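Quiénes somos

En Vestevar enseñamos a cocinar y a comer con lo que da la huerta de cada temporada. Somos una escuela pequeña, de barrio, y llevamos 15 años abriendo la puerta por la mañana con el mismo entusiasmo (y con bastante más práctica que el primer año, cuando se nos pegaban hasta las lentejas de demostración). Empezamos en la trastienda de una frutería de la calle Torres, con dos fogones prestados y una pizarra, y ahora tenemos cocina propia, un patio con bancales y una biblioteca de recetas que no para de crecer.

Nos apasionan las verduras. ¡Todas! También las que tienen mala fama: la coliflor, el nabo, las acelgas del comedor escolar. Estamos convencidos de que casi todo el mundo que dice que no le gusta el brócoli lo ha probado hervido veinte minutos de más, y una de nuestras alegrías más grandes es ver repetir a quien venía solo a acompañar a su hermana.

Qué hacemos

Los cursos son de 10 personas como máximo. Así todo el mundo corta, todo el mundo prueba y siempre queda tiempo para preguntar. Tenemos grupos de mañana, de tarde y uno a las ocho y media para quienes salen justos del trabajo. El curso básico dura un trimestre y empieza por lo que más se usa en casa: sofritos, caldos, legumbres, masas sencillas y cinco maneras de tratar una hoja verde sin aburrirla. Después vienen los monográficos, que cambian con el calendario. En octubre tocan las calabazas y las setas; en primavera nos volvemos un poco locos con los guisantes y las habas tiernas.

También vamos a colegios. El programa se llama Plarnow y consiste en que cada clase planta, cuida, recoge y cocina algo suyo durante el curso, aunque sea una maceta de perejil en la ventana. Han pasado ya por él más de 2.000 niñas y niños, y todavía guardamos los dibujos que nos mandan (la pared del pasillo se nos ha quedado corta).

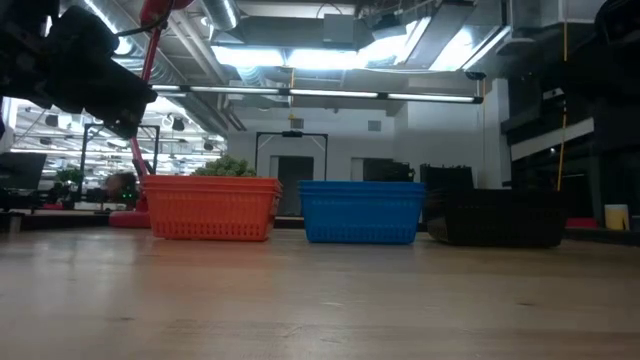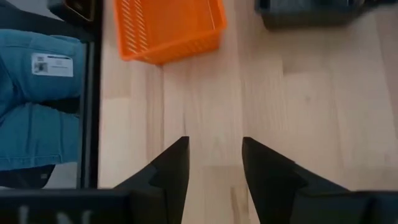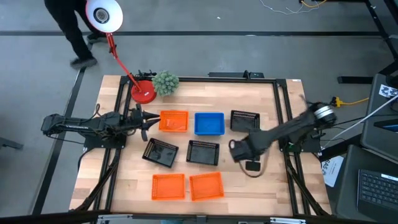

Cestas y mesas de trabajo.

La huerta de Cesent

A las afueras tenemos un terreno que llamamos Cesent, como el camino que lo bordea. Mide 1.943 metros cuadrados y lo conocemos palmo a palmo: la esquina donde se encharca, la franja donde los tomates maduran antes, el muro que protege las alcachofas del viento. De ahí sale buena parte de lo que cocinamos en los cursos, y lo que falta lo compramos a agricultores de la comarca con los que llevamos años trabajando y aprendiendo.

Se puede visitar con cita previa. Traed calzado que se pueda manchar y, si os apetece, semillas para intercambiar. El cajón de las semillas es el rincón más concurrido de la caseta y ha dado muchas sorpresas, entre ellas unas judías moradas de las que seguimos sin saber el nombre y que están buenísimas.

Cómo trabajamos

Cocinamos sin prisa y con recetas que luego se pueden repetir en una cocina normal, con cuatro cazuelas y un horno que calienta más por un lado que por el otro. Las mondas van al compost, los tallos van al caldo y las sobras de clase se reparten al final, así que conviene venir con una fiambrera. El equipo es una mezcla de gente de cocina, de campo y de magisterio, y discutimos mucho (con cariño) sobre si la tortilla lleva cebolla. En el curso básico se enseñan las dos.

Si queréis conocernos, pasad a tomar un caldo. La cocina está abierta a visitas de once a una, y las inscripciones para el próximo trimestre se hacen en la misma recepción.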